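Skemico Braltance Teaching Kit: two-arm demonstration and remote-control package

Home > Equipment > Arms and teaching systems > Braltance

Availability: built to order
Listing revised October 24, 2022

Seller's notes

We have sold the Braltance since May and we still argue about it in the shop. The maker's leaflet says you can "teach any task in minutes." Strike "any," and be careful with "minutes." What you get is a decent pair of arms, a pair of hand-held leader arms to drive them with, and software that records what you did. Whether the recording is worth anything depends on the person holding the leaders.

There are two ways to show it a job. You can switch the arms to slack mode and push them through the motion by hand, or you can sit back and steer them with the leaders. Slack mode is fine for reaching, pressing and simple pick-and-place. We don't recommend it for laundry. Your own hands end up in the wrist camera's view, and the joints are stiff enough that you drag the cloth before you mean to.

Cloth is where we did most of our testing, mainly T-shirts on a white tabletop. A thin knit gives you very little to aim at. Come in too high and the fingers close on air; come in too low and they scrape the table and push the shirt away. Going in over a seam helped us.
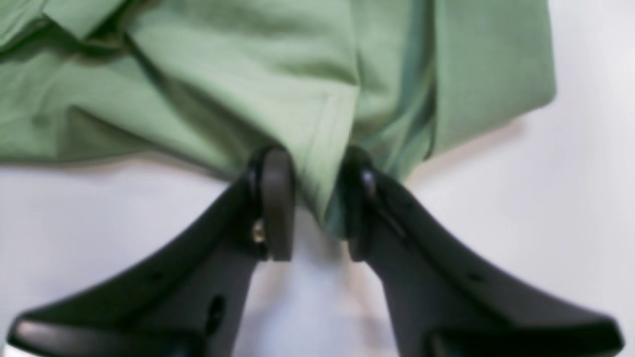
Expect to throw away a lot of early recordings. Our first operator kept 35 out of 70 folding runs, and that was with a generous idea of what counts as folded. The leaders give you no sense of grip force. You judge the pinch by eye, from the wrist view, and if you are used to feeling fabric with your fingers this is irritating for the first few days.

The software replays a run exactly as recorded, which looks great in a sales video and proves very little. Move the shirt a hand's width and a replay will fold the table. For anything that has to cope with a shirt lying differently each time, you need many good runs and a training setup of your own. The kit exports the recordings. It does not train anything for you, whatever the leaflet hints at.

Dark garments deserve a separate warning. Under strong light a black shirt on a white top turns into one flat shape in the overhead view, and the operator loses the folds. Turn the lamps down before blaming the arms. We also suggest laying the shirt out the same way for the first 30 runs and only then letting it get messy.

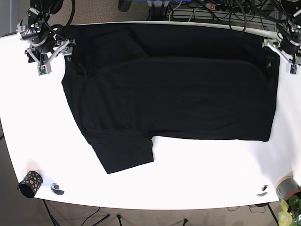
Urmila Vashisht wrote to us that we are too hard on the replay mode: she uses it to check that both arms are still in line before each session, and says it has caught a slipped mount more than once. Fair enough. We would still not pay extra for it.

In the box
Two follower arms with grippers
Two leader arms
Wrist cameras and overhead camera
Cable set
Recording software, one seat

Not in the box
Table, lighting, computer

Options
Bautista soft finger pads, set of four: $119
Berkuvley foot pedal for start, stop and discard

Buy the pedal. Reaching for a keyboard with a leader in each hand spoils the end of every recording.

Returns accepted within 30 days if the arms have not been drilled or repainted. Ask for a demo before ordering, and bring your own shirt.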